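Which gripper model for pulling and seating cylinders in a tight rack? (simulation first, hardware later)

Posted by marrow_lane

Hi all, and thanks in advance for reading this, because I do tend to go on! I've been working in simulation since March, getting a six-joint arm to take a cylinder out of a row of small brackets on an upright board and put it back again. I have two gripper models to choose from, the Odari parallel one and the Nornell linkage one. The Odari got through 726 of 908 tries and I stopped the Nornell early, at 243, when I ran out of patience with its contact settings. I'd love to hear from anybody who has lived with either of them before I ask my boss for real money. 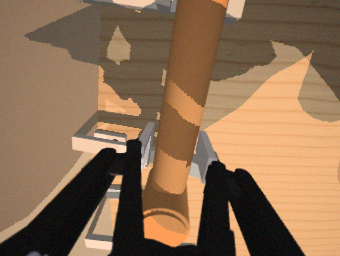
My main worry is the wrist camera and how much it can tell the controller once the fingers are in place. With the cylinder between the pads, the shadows lay lighter and darker bands across it, and my edge finder keeps taking one of those bands for the end of the part. I've tried turning the lamp down and the picture only gets muddier. Would you fix the light, fix the software, or add a second camera looking from the side?

Tineke Peeters

Hello, and welcome! We went through the same thing on a project called Sulemana, and I'm sorry to say we spent a good long while blaming the gripper. Leave the light alone and let it vary from run to run, so your edge finder has to cope with shadows in all sorts of places (a real workshop on a sunny Friday will be far worse, believe me). Then add the side camera, set back far enough to take in the arm and the whole board.

As for the grippers, please give the Nornell the same number of tries before you decide. I'm fond of linkage fingers, but they do need more room at the sides, so measure your bracket spacing with the fingers fully open. 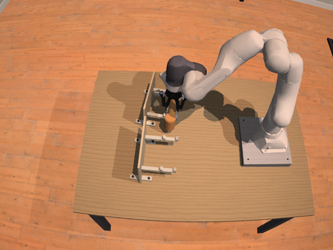

Do I need to use the same controller settings for both grippers?

Keep the arm settings the same and tune only the finger force and closing speed for each one, then write down what you changed so you can compare them fairly later.

nistetia_fan

get the odari. parallel fingers are easier, end of story. we use one in the Nistetia cell and I changed the pads once, took me a lunch break. can't help with the camera stuff, sorry

marrow_lane

Thank you both so much, this is lovely! Tineke, I'll start the rest of the Nornell runs tonight and put the side camera in while they go. I'll come back and post the numbers when I have them.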